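Asunto: Re: [automatizacion-talleres] ¿Alguien fue a la jornada de Dakby?

Hola a todos:

Szu-yu Chuang escribió:
> ¿Fue alguien a la jornada de puertas abiertas de Dakby en abril?
> Nos interesa sobre todo la demo de la mesa redonda, porque en
> Cestenholm seguimos alimentando las piezas a mano. ¿Merece la pena
> el viaje? ¿Y enseñan algo en simulación o solo vídeos bonitos?

Yo fui, Szu-yu, y vuelvo encantada (y con los pies molidos, que aquello es enorme). Éramos 63 apuntados y nos repartieron en grupos de 8, así que se podía preguntar de todo sin pelearse por el sitio. La parte que te interesa la llevaba Märta Björklund y era toda en simulación, proyectada en grande. La celda es sencillita: un brazo blanco con pinza paralela, y al lado el plato redondo con las piezas.

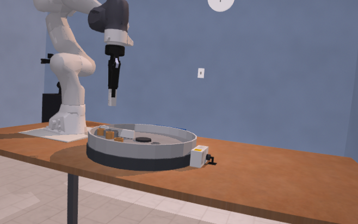

La celda simulada, con el brazo a la izquierda y piezas variadas en el plato.

Lo que más me gustó fue que Märta iba parando la simulación cada dos por tres para contar lo que les da guerra. El proyecto se llama Gruston y la tarea es de las que parecen una tontería: coger piezas pequeñas del plato y llevarlas a una bandeja azul. Pues llevan 797 ensayos guardados y todavía andan retocando la aproximación de la pinza cuando la pieza queda pegada al borde. Me sonó muchísimo a lo nuestro, ¿os acordáis de la que liamos con las arandelas?
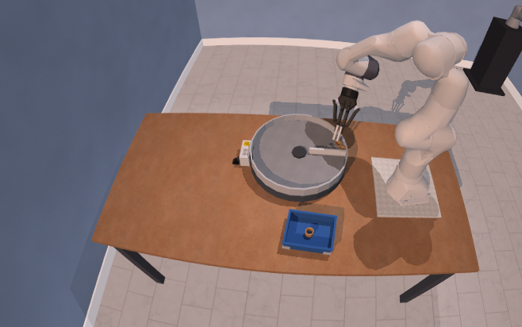
También pregunté por las sombras, que a mí me traen loca con la cámara del taller. Ella dice que en simulación las ponen bien marcadas a propósito y que van cambiando la luz de un ensayo a otro, para que el sistema no se acostumbre a una sola. De los 797, en 193 tocaron solo la iluminación. Yo eso en casa no lo he probado nunca y me lo apunté con tres subrayados. 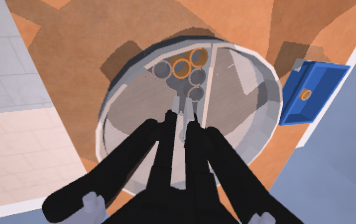
Luego hubo un rato de debate bastante animado sobre si compensa colocar la bandeja tan cerca del plato. Uno del grupo defendía alejarla para dejar sitio a la pinza, y Märta que no, que cada centímetro de recorrido se paga en tiempo de ciclo. Yo estoy con ella, aunque a la hora de la comida seguían discutiendo (la comida, por cierto, muy rica, y el café flojito).

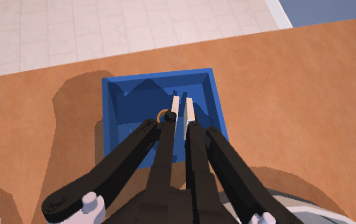 La pinza dentro de la bandeja azul, vista de cerca.

En la sala de al lado estaba el módulo Yang, el de paletizado, pero ahí llegué tarde y solo pillé el turno de preguntas, así que si alguien lo vio entero que lo cuente, por favor.

Resumiendo para Szu-yu: sí, ve si repiten. Lleva una pieza vuestra en el bolsillo y las medidas apuntadas, porque al final dejan diez minutos para casos propios y yo fui con las manos vacías, ¡qué rabia! Tengo cuatro páginas de notas con letra de médico; si las quieres, las paso a limpio y las mando a la lista.

Un abrazo,
Maite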